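# Cuaderno de frutales Mostden

Hola, y gracias por asomarte. Esta carpeta reúne las notas de manzanos, perales y ciruelos que llevo años escribiendo en libretas de todo tipo, y que por fin he ido pasando a limpio en ratos de lluvia. Empezó como una lista para acordarme de qué árbol era cuál (perdí las etiquetas en un vendaval, ¡todas!) y ha crecido bastante más de lo que pensaba.

Última revisión larga: 14/07/2025.

## Qué hay dentro

- `arboles.csv` - una fila por árbol, con variedad, patrón, año de plantación y bancal
- `floracion.csv` - fechas de primera flor y de plena flor
- `cata.md` - notas de sabor, escritas casi siempre con la boca llena
- `recetas/` - compotas, tartas y un vinagre que todavía estoy afinando

En total son 200 árboles repartidos en 11 bancales. Los campos que no conozco van vacíos; prefiero un hueco a una variedad puesta a ojo, y quien haya heredado un huerto viejo me entenderá enseguida.

## Sobre los nombres

Con las manzanas antiguas los nombres son un lío precioso. La misma fruta se llama de una manera en un valle y de otra en el siguiente, y a veces dos vecinos discuten por ella toda la tarde. En la columna `variedad` uso el nombre que me dieron con el injerto, y en `otros_nombres` apunto todo lo que he oído después. La que en casa llamamos Dunne es una manzana tardía, algo áspera de piel, que en septiembre todavía está dura y ácida, pero que después de Navidad se vuelve melosa y huele a toda la despensa. La Tutinus es una pera de cocer, y cruda no se la recomiendo a nadie.
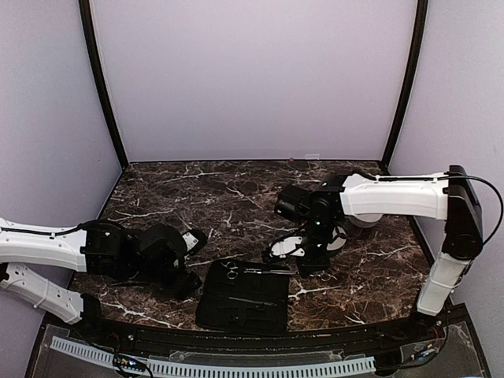 *Dos brazos robóticos sobre un tablero oscuro veteado de blanco.*

## Cómo se anota la floración

Paso por los bancales por la mañana, con el café en la mano, y apunto la primera flor abierta de cada árbol. La plena flor es más discutible - yo la doy por buena cuando veo más flores abiertas que capullos - y por eso tiene una columna de dudas al lado. Los bancales 2 y 11 quedan en la umbría y van siempre con retraso, así que no conviene compararlos con los demás sin tenerlo presente.

Las fechas de los primeros años vienen de las libretas de Ailsa Ogilvie, que cuidó este huerto antes que yo y tenía una letra maravillosa y casi ilegible. Donde no he sabido leerla he puesto `?`.

## Para abrir las tablas

Son CSV normales, en UTF-8 y separados por punto y coma. Yo las edito con Flirkix, pero cualquier hoja de cálculo sirve. Si los acentos salen raros, revisa la codificación al importar.

## Pendiente

- [ ] Pasar a limpio las 15 páginas de notas sobre ciruelos
- [ ] Volver a probar la tarta de pera con menos azúcar
- [x] Corregir los patrones del bancal 2

## Uso

Copia, corrige y comparte lo que quieras, citando el cuaderno si te viene bien. Y si reconoces alguna de las variedades sin nombre, escríbeme, por favor, aunque sea solo una corazonada. Me harías muy feliz, y a cambio te guardo púas para injertar este invierno.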